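Getting Started with Vuva for Podcasters
Section 4: Publishing an Episode

This section covers preparing an audio file, filling in the episode details, scheduling, and checking that the episode has gone out to the directories. It assumes you have already created your show in Section 3. The sample show used throughout is Skumimia, an interview podcast about plant-based food businesses hosted by Hemant Sengar.

Before you begin

You will need:
- a finished audio file in MP3 or WAV format
- square cover art, if the episode has its own artwork
- your show notes, in plain text
- the names and web links of any guests

Vuva does not edit audio. Trim, level and mix your episode in your usual editor first. Files longer than 900 minutes are rejected.

4.1 Uploading the audio

1. Sign in and choose your show from the list on the left. If you only have one show, it opens by itself.

2. Click New Episode. A blank draft opens and is saved under the name Untitled.

3. Drag your audio file onto the Audio box, or click Browse and find it on your computer.

4. Wait for the bar to turn green. You can fill in the other fields while the file uploads, but do not close the tab.

5. Press Play in the preview strip and listen to the first and last minute. Check that the intro is the current one and that the ending has not been clipped.

Note: WAV files are converted to MP3 after upload. The episode shows as Processing until this is done and cannot be published in the meantime.

Caution: Replacing the audio on a published episode does not replace copies that listeners have already downloaded. If the mistake is serious, such as a wrong name or a private remark left in, unpublish the episode and put out a corrected one.

4.2 Entering the episode details

1. Type a title. Leave out the show name and the episode number, which most apps add on their own. "Opening a vegan bakery with Innes Buchanan" is fine. "Skumimia Podcast Ep 2: Opening a vegan bakery with Innes Buchanan" will be cut short on a phone.

2. Enter the season and episode numbers in their own boxes. If your show does not use seasons, leave Season blank. Do not enter 0.

3. Choose the episode type: Full, Trailer or Bonus. Trailers appear at the top of the show page in some apps, whatever their date.

4. Write a summary in the Short Description box. One or two sentences is enough. Say who the guest is and what you talked about.

5. Paste your show notes into the Long Description box. Links are kept. Fonts, colors and tables are removed.

6. Under Guests, click Add and enter each guest's name and link. Hemant puts the guest's shop or brand page here and keeps social media links in the show notes.

7. If the episode contains strong language, turn on Explicit. This setting applies to one episode only. To mark the whole show, see Section 3.

8. Add artwork for the episode, if you have it. Without it, the show cover is used.

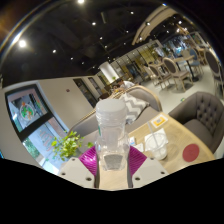 9. Click Save Draft.

4.3 Adding sponsor messages

Skip this part if your episode has no sponsor, or if the messages are already mixed into your audio.

1. Open the Markers tab. Your episode appears as a waveform.

2. Click the point where the message should play. Look for a flat stretch between two topics, then zoom in and drag the marker to the middle of it.

3. Choose the message from your library. In our sample, Hemant has picked a short spot for Cender, an oat cream brand.

4. Repeat for any other messages. An episode can hold up to 3 markers.

5. Press Preview beside each marker and listen to the join on both sides.

Note: A marker with no message attached is ignored. Listeners will not hear a gap.

Many countries have rules about paid messages. If you were paid to feature a product, or were given it free, say so in the audio and in the show notes. Vuva does not add this wording for you.

4.4 Scheduling and publishing

1. Open the Publish tab.

2. Check the time zone shown at the top. It is taken from your account and not from your computer. If you are traveling, it may not match your clock.

3. Choose Publish Now, or choose Schedule and pick a date and time.

4. Click Confirm. The label beside the title changes from Draft to Live or Scheduled.

A scheduled episode can be edited up to the moment it goes out. To stop it, open the Publish tab again and click Return to Draft.

Caution: When the clocks change in your area, scheduled times stay as you typed them. Look over your queue if you have episodes lined up across the change.

4.5 Checking the directories

Your feed updates as soon as an episode goes live, but each directory collects it on its own timetable. Hamada, the directory built into Vuva, lists new episodes within 2 minutes. Outside apps can take several hours.

If an episode has not appeared by the next day:

1. Open Feed Health and look for red entries.

2. Confirm that the episode is marked Live and that its date is not in the future.

3. Click Refresh Feed once. Clicking it again does not speed things up.

4. Search for the show in the app itself, using a different account if you can. Some apps show an old list until you pull down to refresh.

If the episode is still missing, contact support from the Help menu and include the feed address and the name of the app. Section 5 explains download figures and how to export them.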